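Unit 4: Shelving and Support of Small Collections
Instructor: Iwona Malinowski
Lab contact: Thu Đào
Handout revised Wednesday, September 17, 2025

Read before the Marwat Room lab. Bring a pencil and the Plitska worksheet.

1. Terms
Upright shelving: the book stands on its tail with the spine facing the aisle.
Lean: any departure of the boards from vertical. A leaning book puts load on one joint and, over time, twists the text block.
Run: books standing in contact with each other, with no gap between covers.

2. Order within a run
Subject order takes priority over height order in a working collection. Where heights differ sharply, a short book gives its tall neighbour no support above its own top edge. Check the end of the run first. The end book has a neighbour on one side only and is usually the first to lean.

3. Supports
Use a bookend with a flat base plate that slides under the last two books. Toys and ornaments are not supports. Move them clear of the run before fitting the plate, and record their position if the owner wants them put back.

4. Worked case
Six books, spines out, in the upper compartment of a white unit. The largest volume, a navy one on SLAM, closes the run on the right and leans slightly to that side. The green toy car is well clear and can stay put. The small green-and-yellow cube is moved first. 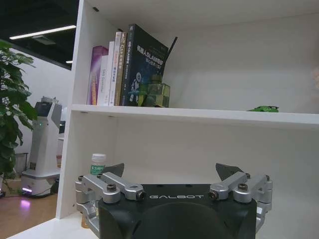

5. Lab task
Work in pairs on bay 12. Sketch the run, mark any lean, fit the bookend and sketch again. Enter both sketches on the worksheet under item 341. Leave enough slack to remove a book by gripping both sides of the spine at mid-height. Do not pull on the headcap.

Worksheets go in the Borna tray at the end of the lab.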